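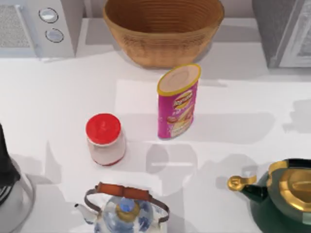 *Microwave and woven basket on a countertop.*

## Review: Skumby Multilingual Alert Kit for Community Organizations

The Skumby kit is a set of printed templates and a message-building tool intended for neighborhood associations, clinics and tenant groups that must notify residents in more than one language. Our office tested it over the course of February, with assistance from Natalina Cattaneo of the Morelli Tenants' Association and Katia Guerra, who coordinates interpreters for the association's legal clinic.

**Contents.** The kit supplies notices in 12 languages covering water shutoffs, building evacuations, clinic closures and school pickup changes. Each notice is provided in a one-page version and a short version for text messages. A binder of pictogram cards is included, along with two license keys for the message tool.

**Translation quality.** Ms. Guerra asked interpreters to read the Vietnamese, Spanish and Tagalog notices against the English. The Spanish and Tagalog texts were judged clear and suitably plain. The Vietnamese evacuation notice used a formal term for "shelter" that older readers may take to mean a long-term residence. Skumby has been informed and states that a correction is planned for the next printing.

**Message tool.** Staff members were able to prepare a notice in roughly 3 minutes once the contact list had been loaded. Loading the list was considerably slower. The tool accepts only one file format, and names with diacritics were altered on import. Records for residents with two family names had to be corrected by hand.

**Comparison.** The Brendex package, which this office reviewed previously, offers fewer languages but handles names correctly and allows an unlimited number of users. Organizations that already maintain their lists in Brendex will find little reason to change.

**Recommendation.** The printed materials are recommended for groups serving mixed-language buildings, subject to review by a local interpreter before distribution. The message tool is recommended only where contact lists are small. Groups wishing to examine the binder may arrange a visit through Renzo Ferri at the front desk. The binder does not circulate.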